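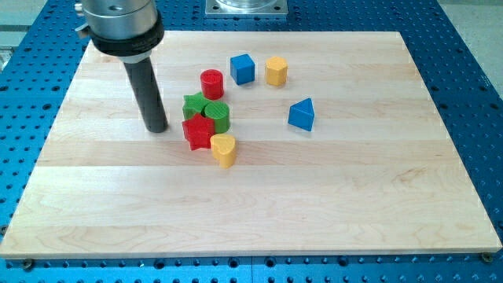
I spent an afternoon in Promham with the small team at Skeltura, and I came away with a new respect for the boring half of robotics. They're building up a set of examples for a learning system they call Niven, and the April target is 1109 runs of one job: push the colored blocks where they're supposed to go. That's it! The arm does it all with a long black rod, so there's no grabbing – every move is a nudge, and I can tell you from my own turn at the controls that a green star and a green cylinder standing right up against each other are a real headache to get apart without sending the yellow heart off somewhere too.

When I stopped by they were at 500 good runs, with another 183 tossed out. Most of the tossed ones were people hesitating halfway through a push (guilty, I had 11 tries and they kept four). The team says a slow, wobbly push teaches the system to be slow and wobbly, so out it goes.

Between runs somebody shuffles the blocks by hand and reads the next instruction off a list. I liked those. "Move the red star to the cylinder, any cylinder" got a long argument going while I was there.

The first training round starts once the set is full, and Tamow, which is paying for the work, gets a copy. I've asked to come back and watch Niven try the star on its own.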